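Ornelano Washable Wall Paint, Flat White
Item no. 3295
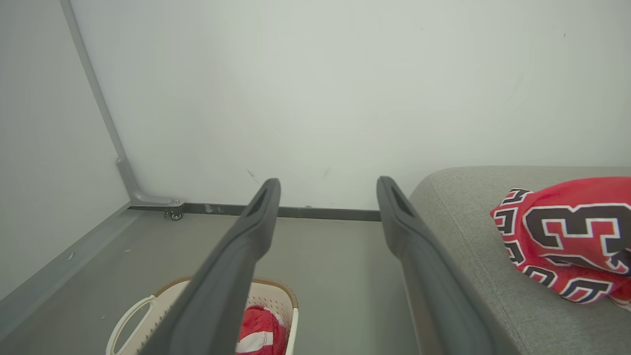

White walls, gray floor. One small dark scuff, one faint smudge.

Price on request / trade accounts log in
In stock at the Nellska counter. Other stores, call first.

Flat white for inside walls. Washable. Covers 236 square feet per can, one coat, on a wall that's already sealed. Bare drywall drinks more, so buy accordingly.

Updated January 2021: new lid, same paint. Old lids still turn up on the shelf, nothing wrong with them. Label is now blue on the side as well as the front so you can find it when the cans are stacked.

WHAT IT'S FOR
Hallways, stairwells, bedrooms, offices, back rooms, stock rooms, anywhere people lean things against the wall. Landlords buy a lot of it. Touch-ups between tenants mostly.
Drywall, old plaster, lining paper, wood paneling if you prime it.
Ceilings OK. Bit of a waste of money on a ceiling, the Ornelano Ceiling White is cheaper and goes further.

NOT FOR
Outside. Shower walls. Floors. Radiators. Anything that gets hot.
Not for bathroom walls behind the sink either, get the satin.

FINISH
Flat. Proper flat, not eggshell with flat written on the can. Hides dents and bad taping much better than anything with a shine. The usual trouble with flat white is that you rub a mark off and get a shiny spot where the mark was. You can wash this one gently and it stays flat. Gently!! Scrub it with a green pad and you will get a shiny spot, same as with any other paint.

COLOR
One white only. It's on the cool side. Next to a cream trim it will look a little blue, next to gray floors and gray carpet it looks right. We don't tint this base. People ask every week. The tintable one is a separate can, ask at the counter.

Don't mix old and new cans on one wall without boxing them together first (pour both in a big bucket, stir, pour back). White is white until you see two of them side by side in afternoon light.

HOW TO PUT IT ON
Wash the wall. Dish soap, warm water, rinse, let it dry all the way.
Fill the holes, sand, wipe the dust off. Spot prime the filler or it'll show thru as dull patches.
Stir it. Don't shake it, it foams.
Cut in the corners and along the baseboard with an angled brush, then roll right away while the edge is still wet. One wall at a time. Don't cut in the whole room and then have lunch.
Medium nap roller for normal walls. Short nap for very smooth ones, otherwise you get orange peel.
Recoat after 3 hours. Longer if the room is cold or damp.
Two coats over color. Over an old white that's in fair shape one is often enough.
Tape off before the last coat has gone hard. Pull it back on itself, slowly.

Drying and being cured are different things. Dry to the touch the same day. Washable after 6 days, and until then leave it alone, no wiping, no leaning ladders on it. Most of the complaints we get are from someone who washed it the next morning.

GETTING MARKS OFF
Black heel marks, chair backs, suitcase wheels: soft cloth, plain water, small circles, stop and look. Still there, a drop of dish soap in the water. Still there, white foam eraser, wet, hardly any pressure. Start at the bottom of the mark so it dosen't run.
Pencil: ordinary eraser.
Grease from hands around light switches: dish soap, rinse after. If you don't rinse, it holds the dirt and comes back worse.
Ballpoint, marker, lipstick: stain block and repaint. Sorry. Washing spreads it.
No bleach. No solvent. No glass cleaner.

TOUCHING UP
Small foam roller beats a brush, a brush leaves a texture you can see from the door. Thin coat, feather it out past the mark. If the wall has been up for years the patch will be whiter than the rest, so go corner to corner and be done with it.
Put some in a jam jar when you finish the room, write the room and the item number on the lid. Saves opening the can.

CLEANING UP
Water. Rollers rinse out well if you do it right away and not at all if you don't.
Leftover paint goes to the paint drop-off, not down the drain. Keep from freezing. A can that has frozen goes lumpy like cottage cheese and there's no bringing it back.

GOES WITH
Cletulon Stain Block, white. For water rings, marker, smoke.
Cletulon Fine Filler, tub. Sands easy, don't use it deep.
Amarasinghe angled brush. Good brush. Pricey, lasts if you wash it.
Amarasinghe roller frame and short nap sleeves. Sleeves are sold separatly.
Ornelano Satin White, for trim and bathrooms.

FROM CUSTOMERS

"Did the whole stairwell in our building, second coat on the lower half only. Stroller marks come off with a damp cloth. Landing still looks good. Cans are a pain to open."
Shiuli Paul

"Good coverage. Whiter than I expected from the lid, had to repaint the trim too because it looked yellow next to it. My own fault for not getting a sample."
Dayana Montes

"Touch-ups showed on a wall I painted in September. Called the store, was told to roll it corner to corner, that fixed it. Would have liked that on the can."
Eglė Paulauskas

Reply from the store: fair point, passed on to Ornelano. It's on this page now at least. Mitali, paint desk

SAMPLES
Small sample pots at the counter, white only. Paint a piece of card and move it around the room, look at it in the evening with the lamps on as well.

DELIVERY AND RETURNS
Local delivery with the van, bring-to-door only, no stairs. Unopened cans come back with the receipt. Opened cans don't, unless something's wrong with the paint, in which case bring the can AND whatever is left in it, we need the batch code off the bottom.

Contractor orders and full pallets: Melahat Gezer, trade desk. Email is quicker than phone. Give the item number and your account name, say if you need it all from one batch.

Questions about what to use on which wall: ask for Mitali Cassim at the paint desk, mornings are best.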